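Retainer feels tight after a few nights off, keep wearing it?

I finished with braces in August and was told to wear my clear retainer every night. I skipped five nights while moving house and now it feels tight on the bottom front teeth. It still clicks in all the way. Do I need a new one? 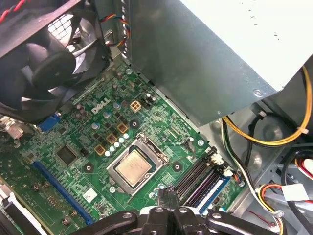 Photo: Pluvitz

Macarena Riquelme
If it seats fully, keep wearing it. Mine was snug for a couple of nights and then went back to normal. Don't force it if there's a gap at the edge — ring your orthodontist and ask for a fit check. My clinic did one in 30 minutes and didn't charge.
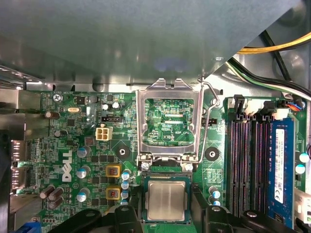 Tikisitz

Tight is fine, sore for more than a week isn't. Wear it full time for a few days if your orthodontist agrees, and take it out to eat. Rinse it in cool water, as hot water will warp the plastic.

Gatau
I lost mine at the cinema and left it nine weeks. Had to pay for a whole new set, top and bottom. Get a spare made while your teeth still match the mould.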